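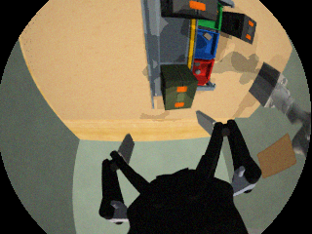

**Figure 3.** Tabletop with a metal rack and a column of coloured bins (computer rendering).

## 4. What people say they sort, and what they sort

I should own up to a bias before I get going. I'm a hoarder of paper, my kitchen drawer is a disgrace, and I came to this study half hoping to find that tidy people are no better off than I am. Margarida Veloso, who ran the coding with me, is one of the tidy ones, so between us I think we kept things fairly level.

Section 3 covered how we picked the households in Mottram and Derance. What I want to get into now is the diaries. We asked every household to keep one through September, writing down each piece of post or paperwork that came through the door and where it ended up. That gave us 3654 entries we could use (a few more were lost to tea, and one whole diary went out with the recycling, which hurt).

### 4.1 Coding the entries

Girish Chaturvedi and I read the first 1000 entries separately and then sat down to argue. Our first list of resting places had 11 codes on it, and it was far too fussy. We had "hall shelf" and "hall table" as different things, and half the diaries used the two words for the same bit of furniture! We cut the list to six: filed, pinned up, left on a surface, put in a drawer or bag, handed to someone else, and thrown out. Most of our quarrels went away after that, although "handed to someone else" stayed slippery right to the end. If you leave a gas bill on your husband's chair, have you handed it to him or left it on a surface? We went with surface. Natália Brandão still thinks we got that wrong and she may well be right.

### 4.2 The waiting pile

The thing that kept coming up was the waiting pile. People didn't describe it as mess. They talked about it as a stage that paper goes through, with its own rules, and they could be quite stern about those rules. One woman in Derance told us that anything with a date on it went to the top and anything from the school went underneath, "because they'll only send another". A retired couple in Mottram had a pile each and did not touch one another's, ever.

This sits awkwardly with Esteves's account of household filing (Madalena Esteves, in the Rimura working papers), where a surface is simply the place paper lands before somebody deals with it. Our diaries have plenty of paper that was dealt with first and then put back on the pile. Paid bills did this a lot. When I asked why, the usual answer was that it didn't feel finished yet, and I know exactly what they mean.

I'd be careful about pushing this too far. We only have the one month, and September is a heavy time for school letters, so the Mottram families in particular may look busier than they are. Chun-yin Yuen is collecting a second round of diaries in Grelen using the same six codes, and we'll compare the two sets once those are in.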